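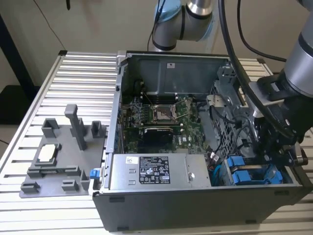

先买夹具,再谈手臂:Grollex 拆解工位的采购账

Érica Furtado 在 Grollex 管设备采购,办公室在 Durkulthorpe 厂区二楼,楼下就是试验工位。我们到的时候,她桌上摊着下一年度的预算表,其中一行写着“夹具及备件”,改过好几次。

她说,这个项目最初报上来的时候,申请单上只有机械臂和夹爪。“工程师写申请,写的是他们最想要的东西。台面、夹具板、线缆、备用指尖,全归在‘其他’里。我把单子退回去,请他们把‘其他’拆开。”

拆开以后,她发现“其他”比预想的大得多。台式机要侧放在铝型材台面上,零件取出来要有固定的位置,处理器、内存各有各的托座。这些托座大部分是 3D 打印的,单件便宜,可是改一版就要重打一批。负责夹具的 Ayuba Lamptey 把这套设计叫 Plutamard,到现在还在改。

“打印件的材料费不高,贵的是他的时间。”Furtado 说,“我现在要求工时也写进预算,不然年底对不上。”

问到为什么不一次买齐整条线,她的回答很直接:没有依据。仓库里等着处理的整机有 200 台,型号不统一,硬盘架的位置和卡扣形式都不同。她不愿意在只看过一种机箱的情况下签大单。现在的做法是先做一个工位,跑满 16 周,再决定要不要添第二个。

硬盘是讨论最多的部分。机箱里的空间窄,旁边又有线,手指的形状和长度都要重新考虑。Lamptey 向采购提过三种指尖方案,Furtado 批了两种。

“第三种要开模。我跟他说,先用机加工的,用坏了再说。”

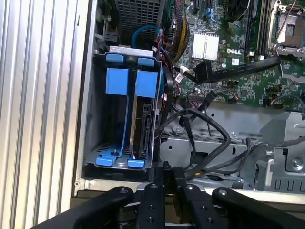 从夹爪一侧看机箱内部:硬盘架上的蓝色塑料件、线缆和主板。

夹爪本体由 Akolgo 供货。Furtado 谈合同时,花时间最多的是备件条款,价格反而谈得快。她要求对方写明交货期,并且允许单买手指,不必连同整套夹爪一起换。对方起初不同意,来回谈了几轮才写进去。

“夹爪坏得最多的是前面那一截。如果每次都要换整套,三年下来等于又买了一台。”

保修是另一个问题。标准保修从发货之日算起,而设备到厂以后要等台面、等电源、等安全评估,真正开始用往往已经过了一段时间。她争取到的条件是从验收之日起算,验收单签于 16/04/2024。她建议其他采购人员在报价阶段就把这一条提出来,等订单下了再谈,对方没有理由让步。

相机和线缆她承认算少了。最初的预算里,线缆只按一套计。手臂动起来,线跟着弯,外皮会磨。到 5 月补了一次申请,加了备用线和固定件。“这笔钱不大,可是补申请要走一遍全部流程,签字的人一个不少。下一年我直接按两套报。”

软件的费用她单列,不和硬件放在一起。Rónán Kinsella 负责控制程序,他的意见是授权按年买,先不买永久版,理由是工位的做法还没有定下来。Furtado 同意这个意见,但要求他每年续费前交一页说明,写清楚哪些模块用过,哪些没有用过。 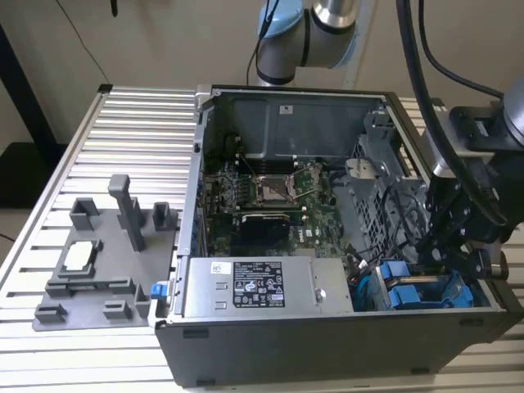
工位近况:机箱侧放在台面上,左边夹具板的托座里是一块方形处理器。

谈到回本,Furtado 没有给数字。她说手上有一张表,是按拆一台所需的时间倒推出来的,但时间数据还不够,她不想拿出来。管理层问过几次,她的答复都一样:试运行结束以后再报。

她更愿意谈的是场地。一个工位占的地方,图纸上看不大,实际还要留出放整机的推车、取下来的侧板和人走的通道。地面插座的位置也要提前定。厂里原先预留的区域不够,后来往里挪,又多出一笔布线费。

有没有什么是可以省的?她想了一下,说台面可以省。铝型材自己裁、自己装,没有找集成商。夹具板也是自己做。安全评估不能省,她找了外面的人来做,费用单独列了一行。

第二个工位的申请草稿已经在 Kinsella 那里,里面多了一项换型费用,专门对应不同机箱的夹具。Furtado 还没有签。她要等夹具的版本固定下来,拿到一份完整的零件清单,再去找 Akolgo 询价。

采访:Iman Fahmy

联系编辑部 | 版权所有,未经许可不得转载 | 返回顶部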